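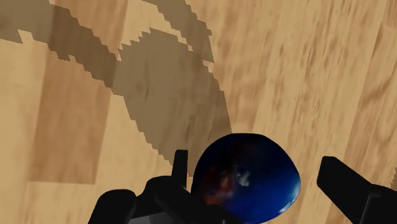

6.4 Gripper stops before it closes on the ball (fault 638)

Applies to the Lemex two-finger gripper in the Garkalside simulator, ball pick task. Revised Jun 15, 2018.

With this fault the arm reaches the ball, the fingers stay open on either side of it, and the close command times out. The log shows fault 638 and the arm holds position. The usual cause is a grasp center that does not match the ball, so that one finger would touch well before the other. In the wrist view the ball sits nearer to one finger and there is a visible gap on the other side.

CAUTION: Do not clear fault 638 by raising the force limit. The same task file can be loaded on a real arm, and the limit goes with it.

To clear the fault:

1. Press Pause. Do not press Reset yet. Reset erases the finger positions you need in step 3.

2. Open the wrist view and look at the space between each finger and the ball. Write down which finger is closer, left or right.

3. Open Tools > Gripper > State and save the readout. Check that the close timeout is 800 ms. If it is lower, set it to 800 and go to step 6.

4. Open Grasp Center and move the offset toward the closer finger, one click at a time. Look at the wrist view after each click. Stop when the two gaps look the same.

5. Save the offset under a new name. The Fairweather task files are read-only and will drop the change without a warning.

6. Press Reset, then run the task at 50 percent speed.

7. If the fingers close and no fault is logged, go back to full speed. If 638 comes back, go to section 6.5, Collision shapes.

NOTE: Shadows with stair-stepped edges on the table are caused by a low shadow map setting. They have no effect on contact and do not cause fault 638. To smooth them, raise Shadow Detail in the Display tab. Tasks that use the wrist view as input to the Jurndale ball finder should be retested after any change to this setting.

NOTE: Fault 555 logged together with 638 means the fingers were commanded to close while the arm was still moving. Clear 555 first (section 6.2).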